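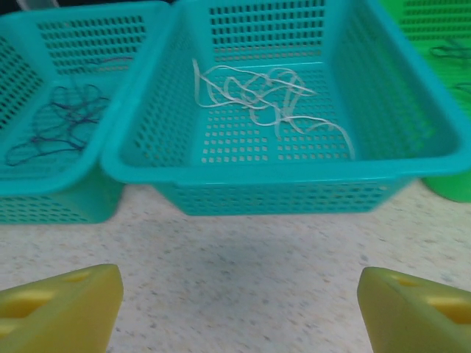 I'd never been to a university fellowship open day before, mostly because I left economics behind after second year and didn't think anyone would want me back in the building. But my old tutor Ida Hagedorn sent round an email saying the Womham Fellowship was throwing its doors open for a day, scones included, and I had annual leave to burn. So off I went on the early train to Prillville with a notebook and a very optimistic umbrella. The program pays for mid-career people to step out of their jobs for 14 weeks and go and study somewhere else, and I've been chewing over whether to apply for ages. My notes from the day are a bit like the cream string in that teal basket, all loops with one long end trailing off, so bear with me while I find the start of it.

Getting in

Registration was in the foyer of the old commerce building, which has had a new coat of paint and the same terrible stairs. I got a lanyard, a tote bag and a map that had the library in the wrong spot (we worked this out as a group, after visiting the car park twice). There were more people than I'd expected, plenty of them from councils and health services, and a whole row of high school teachers who had clearly come for the day out and were having a lovely time.

Ida did the welcome. She said the fellowship gets up to 400 applications a year and takes seven, and you could hear the whole room do the sums. Then she told us that most of the knock-backs are for vague proposals. "Tell us who you want to talk to and what you want to ask them" was how she put it, and I wrote that down and underlined it.

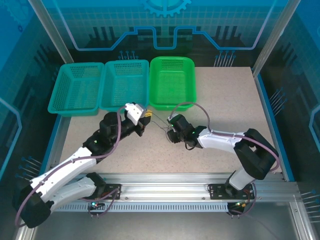
The morning talks

Sachiko Nakajima went first and was easily my favourite. She's a labour economist who spent her fellowship looking at how regional towns hang on to their nurses, and she'd gone in convinced it was all about pay. By the end she was mostly talking about rental housing and whether a partner could find work. She had a survey with 2,846 responses behind her and still managed to talk like a person, which I can't say for every academic I've sat in front of.

Barış Sönmez followed with a session on writing the budget for your application. Dry on paper, but I got more out of it than anything else all day. He wants travel, accommodation and childcare on separate lines, and he wants a paragraph from your employer saying they'll have you back. I hadn't even thought about the employer letter! I've since raised it with my manager, who went a bit quiet and said to send her something in writing.

Lunch was sandwiches on the lawn until the drizzle started, then sandwiches in the corridor. I got talking to Noboru Tsuji, who was a fellow last year and works in transport planning. He reckoned the hardest bit was the first fortnight, when your inbox is still full of work stuff and you feel like you're wagging school.

The afternoon

After lunch we were let loose on the campus in small groups. Ours did the reading room, the fellows' offices (tiny, nice windows) and a long chat with Tetsuya Kamata, who runs the mentoring side. 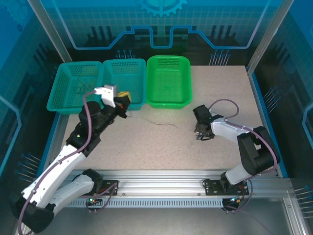 Tetsuya's job is to match each fellow with someone outside their own field, and he's quite firm that you don't get to pick. An economist might land with an engineer, or a town planner with a nutritionist. His line was that you should be able to explain your project to whoever does the work in the lab, and have them ask you something useful back. I liked that a lot. I also suspect I'd be hopeless at it for the first month — I can barely explain my job to my sister.

Question time ran over. Someone asked about part-time places, and the answer is no for this round but they're looking at it. Someone else asked whether you need a PhD, and you don't. Applications close in November and the forms are already up on the fellowship page, along with Barış's budget template, so have a look at that before you start writing anything.

I missed the 4 o'clock train and got the next one, with a spare scone in the tote bag.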